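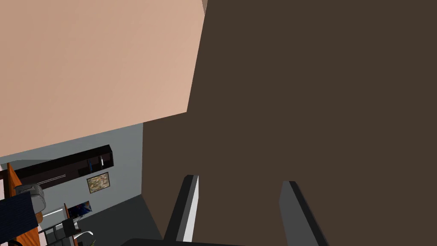 짙은 갈색과 밝은 살구색이 맞닿은 컴퓨터 렌더링 화면

제목: Re: [Dronell 제본모임] 면지 색을 못 고르겠어요

McKinnon 님, 그리고 목록에 계신 여러분께

다들 잘 지내고 계신지요. 답장이 늦었습니다. 일요일에 쓰려고 앉았다가 풀이 눌어붙은 냄비를 닦느라 저녁이 다 가 버렸고, 그다음에는 또 재단칼이 무뎌져서 그걸 붙들고 있느라 메일을 열어 보지도 못했네요. 그래도 보내 주신 글은 몇 번이나 다시 읽었습니다. 읽을 때마다 제가 처음 책을 엮던 무렵이 생각나서 혼자 웃기도 했고요.

Kylie McKinnon 님이 쓰셨습니다:
> 안녕하세요, 가입하고 처음 글을 올립니다. Brernemine으로 이사 온 뒤로
> 겨울이 길어서 제본을 시작했어요. 할머니가 남기신 요리 공책을 다시
> 엮어 드리고 싶은데(어머니 생신이 12월이에요), 표지는 짙은 갈색 천으로
> 정했습니다. 문제는 면지입니다. 흰색은 너무 차갑고, 같은 갈색으로 하면
> 펼쳤을 때 답답해 보여요. 살구색도 생각해 봤는데 표지 색이 워낙
> 어두워서 면지만 동동 떠 보이지 않을까 걱정입니다.
>
> 그리고 하나 더 여쭙니다. 연습 삼아 만든 책이 두 권 있는데 둘 다 표지가
> 바깥쪽으로 휘었어요. 풀을 너무 많이 바른 걸까요? 판지는 2mm짜리를
> 썼습니다. 초보 질문이라 죄송합니다.

우선 죄송하다는 말씀은 다음부터 빼고 써 주세요! 우리 목록이 요즘 너무 조용해서 이런 질문이 올라오면 저는 반갑기만 합니다. 그리고 할머니의 요리 공책이라니, 이보다 좋은 책이 어디 있겠습니까.

색 이야기부터 할게요. 저는 살구색에 한 표를 던집니다. 짙은 갈색 옆에 붙은 살구색은 조각으로 볼 때보다 훨씬 차분해지더라고요. 견본첩에서 혼자 있을 때는 좀 들떠 보이던 종이도 갈색 천을 한 번 감싸 접은 시접 옆에 대 보면 따뜻한 기운만 남습니다. 다만 분홍이 많이 도는 살구색은 피하시는 게 좋겠고, 누런 쪽, 그러니까 잘 구운 빵 속살 같은 쪽으로 고르시면 공책의 바랜 종이하고도 잘 어울릴 거예요. 오래된 종이는 대개 누렇게 바래니까 새하얀 면지를 옆에 두면 본문이 괜히 더 낡아 보이거든요. 흰색이 차갑다고 느끼신 것도 아마 그래서일 겁니다.

그래도 마음이 안 놓이시면 손바닥만 한 견본을 하나 만들어 보세요. 남은 판지에 표지 천을 싸고, 안쪽에 면지 후보를 풀칠하지 말고 그냥 얹어 둔 다음 부엌 식탁에 며칠 놓아 두시는 겁니다. 아침에 한 번 보고, 저녁에 전등 아래서 또 보고요. 저는 예전에 상점 조명만 믿고 종이를 27장이나 사 왔다가 집에서 펼쳐 보고는 한참을 말없이 앉아 있었습니다. 그 종이는 아직도 서랍에 있어요. 필요하신 분 계시면 정말로 보내 드리겠습니다(초록도 아니고 회색도 아닌 색입니다).

종이는 Pirnadus에서 나오는 것을 주로 쓰는데, 결이 분명해서 접기가 편합니다. Dobos 가게에도 비슷한 색이 있다고 들었지만 제가 직접 써 보지는 않아서 뭐라 말씀을 못 드리겠네요. 혹시 써 보신 분이 계시면 한 줄 보태 주시면 좋겠습니다.

이제 표지가 휘는 문제인데요, 풀의 양도 봐야겠지만 저라면 종이 결부터 확인하겠습니다. 판지, 표지 천, 면지의 결이 모두 책등과 나란해야 합니다. 종이를 가볍게 구부려 보면 순하게 휘는 쪽이 있고 버티는 쪽이 있지요. 순하게 휘었을 때 생기는 그 골의 방향이 결입니다. 저는 재단하기 전에 뒷면에 연필로 화살표를 그려 둡니다. 번거로워도 이 버릇은 꼭 들이시라고 권하고 싶어요.

바깥쪽으로 휘었다는 게 표지 모서리가 본문에서 멀어지면서 들린다는 말씀이라면, 겉의 천이 마르면서 당기는 힘을 안쪽 면지가 다 받아 주지 못한 것일 수 있습니다. 얇은 면지를 쓰셨다면 면지를 붙이기 전에 판지 안쪽에 종이를 한 겹 덧대 보세요. 풀은 가운데에서 바깥으로 얇게 펴 바르고, 종이가 늘어날 틈을 잠깐 주었다가 붙이시면 됩니다. 그러고는 눌러 두는 시간이 중요한데, 저는 사흘을 둡니다. 하루만 지나도 겉은 다 마른 것 같아서 꺼내고 싶어 손이 근질근질하지요. 그 마음 저도 잘 압니다. 대신 첫날 저녁에 흡습지는 한 번 갈아 주세요.

판지 2mm는 요리 공책 크기라면 괜찮아 보입니다. 공책이 아주 작다면 조금 얇은 쪽이 손에 편할 수도 있겠고요. 크기를 알려 주시면 다시 말씀드릴게요.

마지막으로 노파심에서 하나만 더 적습니다. 공책에 기름 얼룩이나 밀가루 자국이 있더라도 너무 지우려고 애쓰지 마셨으면 합니다. 저희 어머니 공책에도 간장 자국이 크게 난 쪽이 있는데, 식구들이 제일 자주 펼치던 조림 요리가 바로 거기 적혀 있어요. 부스러기만 부드러운 붓으로 털어 내시고, 찢어진 곳은 얇은 한지로 살짝 받쳐 주시면 충분합니다. 실로 엮기 전에 쪽 순서를 적어 두시는 것도 잊지 마시고요.

다 만드시면 소식 꼭 전해 주세요. 만들다가 막히셔도 전해 주시고요. 어머님 생신에 맞추시려면 눌러 두는 날짜까지 넉넉히 잡으셔야 합니다.

아, 그리고 지난달에 제 송곳 빌려 가신 분, 급하지 않으니 다음 모임 때 가져다주세요.

따뜻하게 지내시길 바라며
목록지기 드림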